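02/01/2021 -- Jellholm bench, pouring task

Left arm on the can, right arm idle for now. Policy is the Grurkel checkpoint at 3000 steps, trained on 161 demos. Ornella wants to know if the wrist view alone is enough to set the tilt, so I'm running 20 trials with both views and 20 with the fixed view masked. 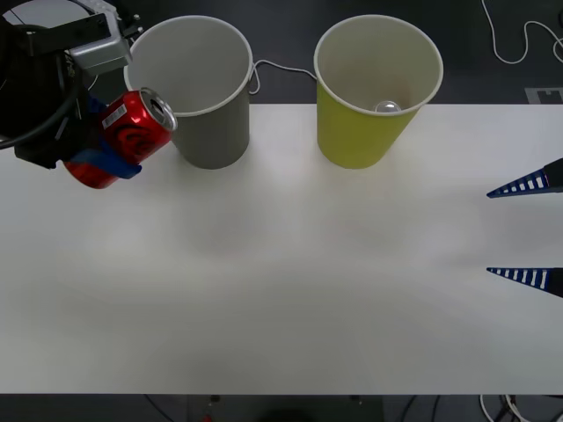 Target is the gray cup. The yellow-green one stays where it is between trials, ball in the bottom. I'm scoring by lip position at the end of the tilt and nothing else. Faustino's older script also scored grasp height, but it disagreed with itself on 43 of the Modon runs and I don't trust it.

Wrist view: opening and tab both readable with the can upright. Red can is glossy, so exposure stays locked -- auto made the highlights jump.

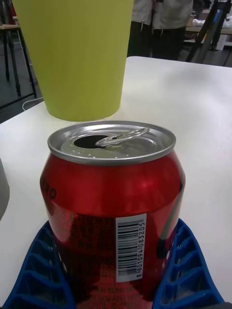 To do

Rerun the masked set with the cups swapped. Ask Faustino for the January calibration file. Move logs to Jaramillo before the disk fills.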